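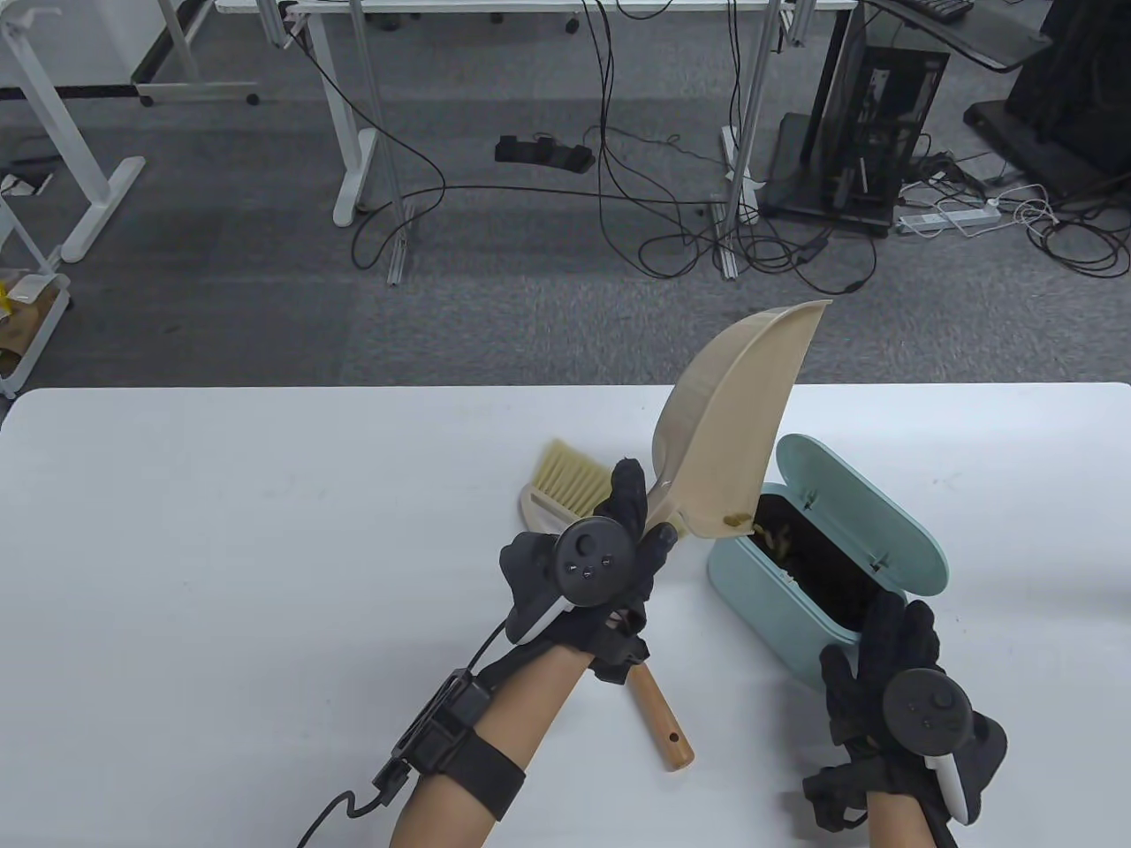

쓰레받기에 담긴 부스러기를 뚜껑 달린 통에 비우는 동작. 장갑 위에 얹힌 둥근 것이 추적용 컨트롤러입니다.

Drover 수집 작업 자주 묻는 질문

새로 합류한 작업자와, 옆자리에서 하루 종일 비질 소리를 듣다가 궁금해진 분들을 위한 페이지입니다. 질문은 실제로 받은 것들이고 순서는 받은 순서에 가깝습니다. 4월에 한 번 고쳤습니다.

Drover가 뭔가요?
Clastamis 조작 학습팀이 모으는 책상 위 청소 동작 모음의 이름입니다. 사람이 손으로 쓸고 담고 비우는 과정을 기록해서 학습 모델에 예시로 줍니다. 이름은 Senga Innes가 지었습니다. 흩어진 것을 한쪽으로 몬다는 뜻이라고 합니다. 다른 후보가 더 나빴다는 것만 말씀드리겠습니다.

한 회차는 어디서 시작해서 어디서 끝나나요?
씨앗을 상판에 흩어 놓고 두 손을 상판 위에 올린 상태에서 시작합니다. 쓸어 모으고, 쓰레받기에 담고, 통에 비우고, 도구를 내려놓으면 끝입니다. 비운 다음 뿌듯해서 잠깐 바라보는 시간은 동작에 포함되지 않습니다. 모델이 그것까지 배웁니다.

몇 회를 모으나요?
이번 묶음의 목표는 2000회입니다. 500회마다 중간 점검을 하고, 점검 전에는 다음 배치로 넘어가지 않습니다. 작업자 한 명이 오전에 하는 분량은 27회입니다. 적어 보인다면 한번 해 보시기 바랍니다.

비질을 잘해야 하나요?
아니요. 평소에 하던 대로 하면 됩니다. 문제는 녹화가 시작되는 순간 누구도 평소대로 하지 않는다는 점입니다. 첫날에는 다들 다도 시범을 보이듯 솔을 움직입니다. 이런 회차는 속도가 너무 느려서 대부분 걸러지니, 연습 회차를 몇 번 하면서 점잖음을 털어 내세요.

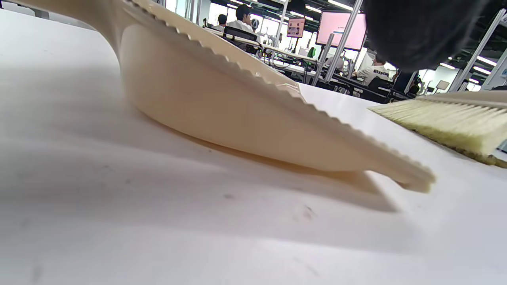

반대로 너무 익숙해져도 곤란합니다. 오후 4시쯤 되면 손목만 까딱해서 끝내는 회차가 늘어나는데, 씨앗이 쓰레받기 입구에 닿기 전에 솔이 들리는 경우가 많습니다. 솔끝이 입구까지 가는지 보시고, 안 가면 쉬는 시간입니다. 쉬는 시간은 눈치 보지 말고 쓰세요.

씨앗을 다 못 쓸어 담으면 그 회차는 버리나요?
버리지 않습니다. 흩어 놓은 양의 95퍼센트 이상이 통에 들어가면 성공으로 표시합니다. 판정은 무게로 합니다. 예전에는 하나씩 세었는데, 그 시절 이야기를 꺼내면 Nadja Steiner의 표정이 어두워집니다. 기준에 못 미친 회차는 실패로 표시해서 따로 보관합니다. 실패 예시도 쓸 데가 있으니 몰래 지우지 마세요.

한 번에 못 담아서 다시 쓸었는데요?
아주 좋습니다. 두 번째 비질은 우리가 가장 반기는 장면입니다. 처음부터 깔끔하게 끝난 회차만 배운 모델은 씨앗 하나가 옆으로 굴러가면 어쩔 줄 모릅니다. 다만 일부러 흘리지는 마세요. 연기는 티가 납니다.

씨앗은 어떻게 흩어야 하나요?
쓰레받기와 솔 사이에 뿌리되 모양을 만들지 마세요. 일렬로 놓으면 안 되고 하트도 안 됩니다. 하트는 실제로 있었습니다. 무리에서 떨어져 나온 것이 몇 개 있어도 그대로 두면 됩니다.

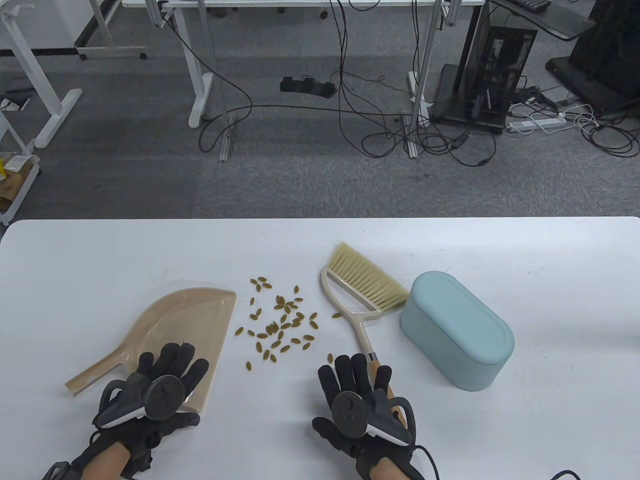 흩어 놓은 씨앗과 도구 배치. 왼손은 쓰레받기, 오른손은 솔, 통은 솔의 오른쪽.

왼손잡이인데 도구를 바꿔 들어도 되나요?
됩니다. 기록지의 손 항목에 표시만 해 주세요. 표시를 빠뜨리면 나중에 Ekilex에서 이 회차만 이상하다는 경고가 뜨고, 누군가 오후를 통째로 써서 왼손잡이를 발견하게 됩니다.

Ekilex는 또 뭔가요?
우리가 쓰는 기록 정리 프로그램입니다. 여러 시점의 영상과 손 궤적을 시간에 맞춰 묶어 줍니다. 시계가 어긋나면 손은 이미 통을 비우는데 영상 속 솔은 아직 쓸고 있는 회차가 나옵니다. 예언 능력이 있는 모델을 만들 계획은 없으므로 이런 회차는 다시 맞춥니다.

장갑 위의 컨트롤러가 자꾸 돌아가요.
스트랩을 한 칸 더 조이고 보정을 처음부터 다시 하세요. 손으로 슬쩍 제자리에 돌려놓고 계속하면 안 됩니다. 본인에게는 원래 위치처럼 보여도 궤적에는 손이 순간 이동한 것으로 남습니다. 케이블은 팔꿈치 바깥쪽으로 빼 두면 덜 당깁니다.

장갑 대신 손에 드는 그리퍼로 할 때도 규칙이 같나요?
시작과 끝, 판정 기준은 같습니다. 달라지는 것은 잡는 법입니다. 그리퍼로는 쓰레받기 손잡이를 감싸 쥘 수 없으니 집을 위치를 먼저 정하고 천천히 닫으세요. 손가락 패드가 닳으면 잡은 것이 미끄러지기 쉬우니 회차를 시작하기 전에 한 번씩 들여다봐 주세요.
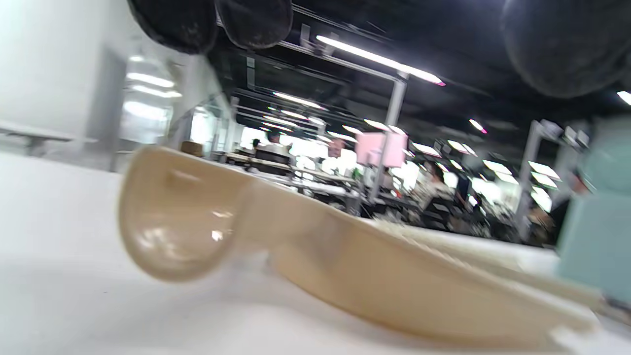
그리퍼를 빠르게 휘두르면 카메라도 같이 휘둘린다는 점을 잊기 쉽습니다. 조금 흐린 것은 괜찮습니다. 회차 내내 흐리면 못 씁니다. 기준이 애매하다는 항의는 접수되어 있습니다.

뒤쪽에 동료들이 보이는데 괜찮나요?
사무실에서 찍으니 사무실이 보입니다. 얼굴은 정리 단계에서 가립니다. 배경이 번잡한 것은 흠이 아니고, 오히려 깨끗한 배경만 모았던 Urquhart 묶음이 다른 방에 가져가자마자 맥을 못 췄습니다. 그 일에 대해서는 긴 보고서가 있습니다. 읽은 사람은 적습니다.

도구 위치를 매번 똑같이 맞춰야 하나요?
아니요. 기록지에 적힌 배치대로 놓되 각도는 조금씩 달라도 됩니다. 테이프로 상판에 자리를 표시하지 마세요. 모델이 테이프를 보고 배웁니다.

이 일을 모델이 배우면 우리 책상도 치워 주나요?
현재 계획에는 없습니다. 회차가 끝난 뒤 상판 정리는 마지막 작업자가 합니다. 솔은 선반에 있습니다.

여기 없는 질문은 Senga에게, 장비 문제는 Nadja에게 보내 주세요. 기록지 양식은 공유 폴더의 Drover 아래에 있고, 파일 이름에 '최종'이 두 번 들어간 쪽이 맞습니다.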